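# Preparing an old phone for sale

July was when I finally emptied the drawer. It held two tablets that no longer charge, a bag of adapters, and a phone that had been replaced in spring and then kept as a spare, a job it never did. The tablets went to the recycling counter at Amano. The phone still worked, so I decided to sell it and wrote down the procedure as I went.

Start with the data. A factory reset is the last step of this stage. Before it, sign out of the main account on the phone itself, turn off any tracking or locking feature tied to that account, and move the two-factor codes to the new phone. I had 17 codes in the authenticator app. Sixteen transferred in one export. The last belonged to a parking account that wanted its own confirmation by text message, and that took longer than everything else combined.

Photos came next. The backup reported complete, but the count on the laptop was 61 short. These turned out to be pictures saved inside a messaging app, in a folder the backup does not include by default. I copied them over by cable. If you use more than one messaging app, check each one separately.

Then the reset, then a restart to the welcome screen, then power off. Remove the SIM tray with the phone off and check both sides of it. Macario Camacho bought a used phone last year with the seller's memory card still in it, full of scanned tax forms.

Cleaning is a dry job for the most part. I use a soft brush on the speaker holes, a wooden toothpick in the charging port with very light pressure, and a microfiber cloth on the glass. For the frame I dampen one corner of the cloth. Work on a surface with some give. A cardboard sheet over the table is enough, and it shows the lint you have removed, so you know when the port has stopped producing any.

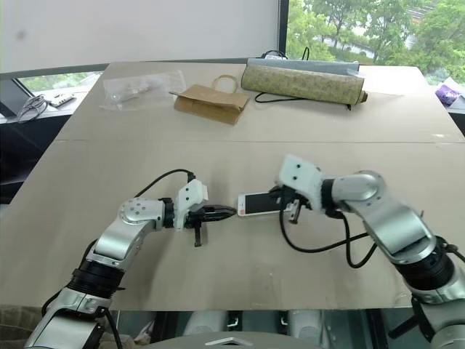
Should the screen protector come off before the phone is sold? Leave it on if it is clean and firmly attached, and take it off if it has chips or lifted corners, as buyers tend to assume the glass underneath has the same damage.

Mine had a lifted corner. I warmed it with a hair dryer on low for 30 seconds and pulled from the opposite side with a strip of tape. It came away in one piece. The adhesive line along the edge needed a second pass with the damp cloth.

For the listing photos I put the phone near a north window with the overhead light off. Overhead light puts a white bar across the glass, and buyers read it as a scratch. Take one of the screen on, one of the screen off, one of the back, and one of each edge. Photograph every mark you mention in the text. Mine had a small dent by the volume button, and I gave it its own picture with a coin beside it for scale.

I listed on Tedska and on Skesham with the same text. Tedska asks for battery health as a percentage. Skesham asks for the number of charge cycles, which on this phone was 880. That is high, and I put it in the first line. Two people asked for a discount because of it and I gave a small one to the second, Junpei Ueda, who wanted the phone as a music player and did not care how long it lasted away from an outlet.

Packing was a padded sleeve inside a Rekar box, the smallest size, with crumpled paper at both ends. Shake the closed box. If anything moves, add paper. I left the battery at about half charge and included a cable but no power brick. The original box went in the recycling years ago, and I have since started keeping them.

The drawer now holds the adapters. I have not sorted those yet.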